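Serving with the Gostthorpe Mission - your questions answered

We get such a lot of letters from people thinking about a placement (and from their mums and dads, which we love), so we've gathered up the questions that come round most often. Do have a read with a cup of tea.

How long would I be away?
Most placements run for 9 months, starting in May. You'd spend the first 10 days at our house in Tromgate, getting to know the others and learning a few hymns, and then travel on to Waaka or Estus.

Do I need to speak the language?
Goodness, no! A few greetings will take you a long way, and there are lessons every morning once you arrive. You will make mistakes and people will be very kind about them.

What does it cost?
We ask for a deposit of £200, and then £40 a week towards your food and lodging. If that's a worry, please tell us early - many home churches are glad to help.

May I phone home?
Of course you may. Evenings are your own, and we'd much sooner you rang your family than sat feeling homesick on your bed.

What should I pack?
Less than you think! Plain clothes you can wash by hand, one smart outfit for Sundays, stout shoes and a Bible you don't mind getting battered. Please sew or tie a name label on everything, as the washing all goes in together.

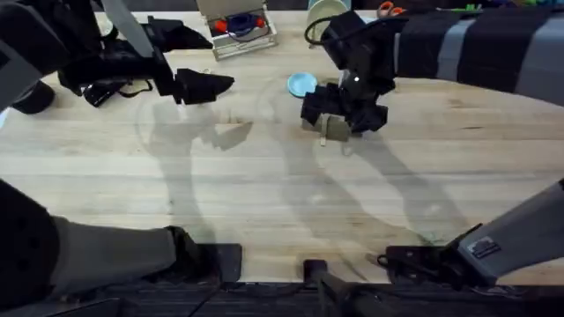

Olive-green cloth with a small pale tag or strap at the lower edge.

What if I come home and feel a bit lost?
It happens to a great many of us. We hold a returners' weekend at Tromgate each year, with long walks and far too much cake, and you're welcome at it for as long as you care to come.

Page last updated August 8, 2026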